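# Notham tool library sets aside money for second robot arm

The Notham tool library plans to buy a second robot arm next year, and has put the purchase ahead of a new van in its draft equipment budget. The draft goes to members for a vote in April.

The library lends hand tools and garden tools to households in Notham and Bolger. It has had one arm since last spring, working at the returns wall, where tools are hung on pegboard hooks between loans. Staff have been training it to take items down for pickup orders and hang them back up when they come in.

Pirmin Egger, who manages the workshop and wrote the equipment plan, said the arm itself was the easy part to price. Grippers, spare finger pads, mounting hardware and service visits took longer, and the first budget left most of them out.

"We bought an arm and then kept finding things we hadn't bought," Egger said. "This time the whole list is in there before we ask anyone to vote on it."

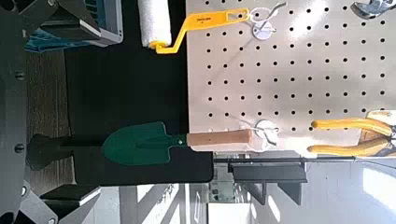
A paint roller and a garden trowel on the pegboard, seen from the arm's gripper.

The library asked for quotes from two suppliers. Lultent offered an arm with a two-finger gripper for $2,891 a year on a lease, with service included. Dristeo quoted $2,673 a year for a similar arm, but charges separately for service visits and replacement pads. Both leases run 4 years.

Egger's plan recommends the Lultent lease. It argues that the price gap would be used up by the first service call in most years, and that the library has no one on staff trained to do repairs.

Hooks are a separate line. Tools with a slot or hole in the handle hang from a single hook, while others rest across one, and the plan calls for the same style of hook along the whole wall so the arm does not have to be set up again for each section. It lists 17 types of tool for the first stage – mostly painting and garden items – and leaves power tools with the front desk.

Some members have asked why the van should wait. The present one passed its last inspection but is due for tires and brake work, and the Bolger drop-off depends on it. The draft keeps a repair allowance for the van and moves its replacement back one year.

Copies of the draft are at the front desk. Written comments can be left there until 5 p.m. on the day before the vote.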